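4.2 Finishing shirts with a handheld steamer 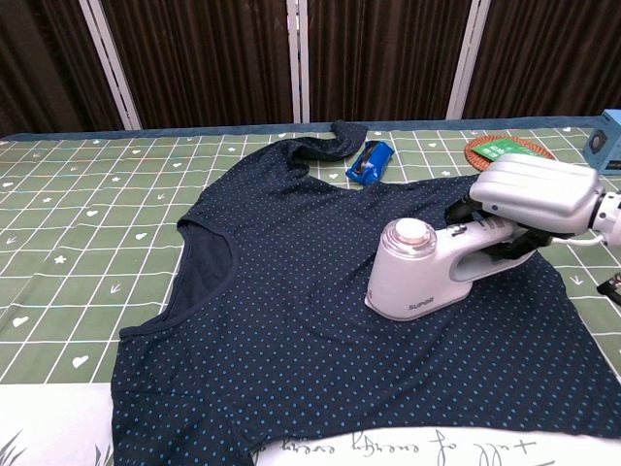
Textile care in small households

Figure 3. Steamer resting on a dark navy shirt with light blue dots, spread on a covered table.

The households in the Cultidton survey were asked how they dealt with shirts and blouses after washing. Of the 84 that replied, most owned a full-size iron and an ironing board, but many said the board stayed in a cupboard and that a table was used in its place. We therefore took the table as the normal working surface for this part of the study. The board is treated separately in Section 5.

A table differs from a board in two ways that matter here. It is wide enough to take the whole body of a shirt at once, so the cloth does not have to be pulled round a narrow end. It is also flat all over, which leaves no shaped edge for the shoulder. In Figure 3 the body of the garment lies flat, while part of the fabric near the top is twisted and bunched. The neckline is open and the darker inner layer shows through it. Folds of this kind need to be opened out by hand before they are steamed, as pressing over them sets a second crease beside the first.

Handheld steamers are usually sold for use on hanging clothes. Several households used them on the flat, with the base against the cloth, in the same way as a small iron. The steamer in Figure 3, marked SUPOR, has a clear water tank at the front with a white cap and a flat base. When a steamer is used like this, the hem and the front panels are quickly done. Collars, cuffs and the strip behind the buttons take longer, and most of the complaints recorded in our interviews were to do with these parts.

The covering of the table also plays a part. A tablecloth is thin and gives little padding, so seams tend to press through and leave a mark on the layer above. Salazar's earlier notes on home pressing suggest a folded towel under the cloth, and 7 of the households already did this. A printed grid, such as the white lines on the sage-green cloth in the figure, was mentioned by two people as a help in laying the side seams straight. We did not test this.

Tables are seldom cleared completely for the job. Coasters, packets and small boxes were commonly pushed to the back, and the same habit can be seen in Figure 3, where a round woven coaster with a green card or packet on it sits behind the working area. People with small tables said they steamed a shirt in two halves and turned it once.

Polka-dot and other small prints hid light creases well in the ratings. The four raters in the Flamier trial gave dark printed shirts better marks than plain pale ones finished in the same way. The Hurkex scale used for the ratings was made for plain cloth, and the marks for printed shirts should be read with that in mind.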